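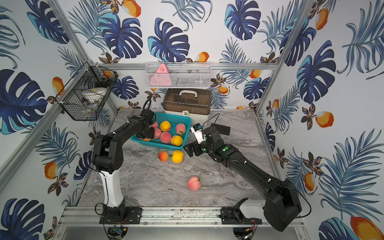 Peaches in their basket on the marble-patterned table, open day at Carora.

In November I visited the open day of Carora, a fruit packing company outside Poven. The tour started at 13 minutes past nine, and I came with Binta Nnaji, who drove. We were given paper shoe covers and a map with the rooms numbered in the wrong order.

The first hall is for sorting. Hedvig Viklund guided our group and told us that the house sends out 1,500 crates on a good day in summer. In November it is much quieter, and most of the peaches come by ship.
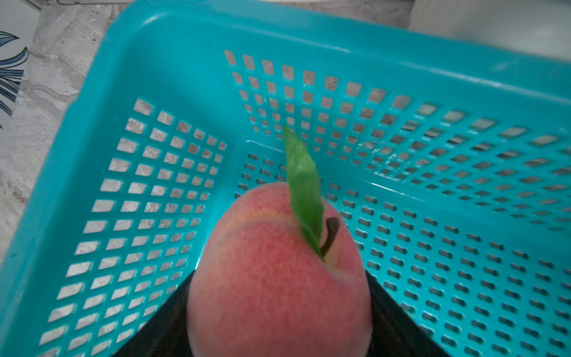 A basket for soft fruit must let the air go through, and this was the subject Hedvig liked most. She spoke for a long time about mold. The turquoise one has square openings in the walls but narrow slots in the floor, and I would not have noticed the difference without her talk. I asked if the rim is hard on the hands — she said the thick, rounded kind is easier to carry.

After this we had coffee and a very good plum cake. I bought two jars of jam in the small shop, 240 grams each. 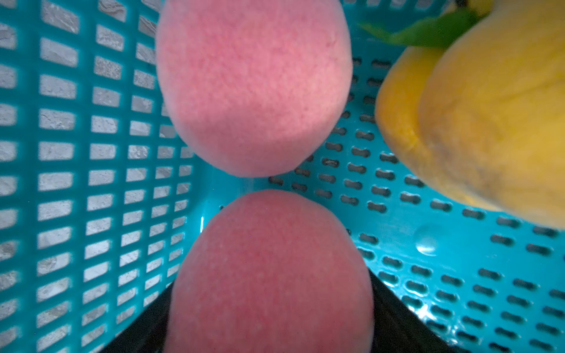 Two pink peaches and a yellow fruit in the basket.

In the second hall we could ask questions about handling. Peaches should be put down one by one, with space between them if there is space. At home I always pour them from the bag into a bowl, and I will try to stop.

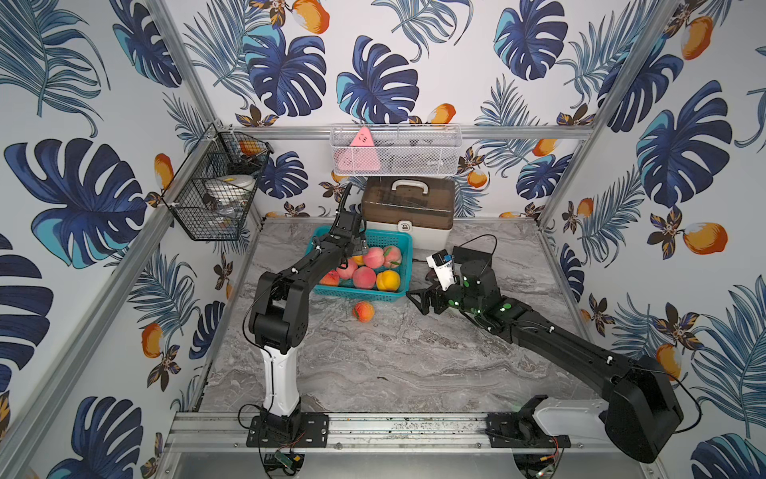
Yasaman Nazari wrote to me after reading my draft that one layer is enough for ripe peaches, and that she puts the softest ones on a plate and eats them the same evening. She also wants to know if the shop sends jam by mail. I have asked Carora and wait for the answer.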